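Chapter 7
Contact Faults and Protective Stops

Learning goals
After reading this chapter, you should be able to define a contact fault, explain why force limits alone do not prevent one, and carry out a safe restart after a protective stop.

In May, a training cell at the Dralholm plant stopped during a simple pushing task. The arm had been told to lower a rod-shaped tool to a set height and slide small blocks across a board. It went 4 millimeters too low. The tip pressed into the board, the measured force climbed to 155 newtons, and the controller cut power to the drives. No one was hurt, but the tool mount was bent and the cell stayed out of service until the next shift.

The cause was an ordinary one. The board had been replaced with a thicker one, and the height stored in the program had not been changed. The controller had no means of knowing this. It compared the arm's position with the stored number, found that the two agreed, and continued downward until the force limit was reached.
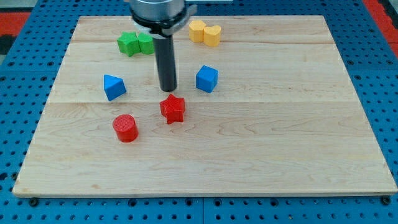 Figure 7.1 Rod-shaped tool over a maple board with colored blocks.

The review was led by Raimo Seppälä, then safety engineer at Dralholm. He found that the log held 739 earlier cycles with no alarm of any kind, all of them run on the old board. A long clean record had been taken as proof that the setup was sound - a common error, and one that returns in Section 7.3.

Two terms are needed before we go further. A contact fault is any touch between the robot and its surroundings that the program did not plan for, or that is harder than planned. A protective stop is the controller's response: motion ends and stays ended until a person clears the fault. A protective stop limits the damage from a contact fault. It does not remove the cause, and a cell that is restarted without a check will often stop again at the same point.

Section 7.1 deals with how work heights are measured and recorded.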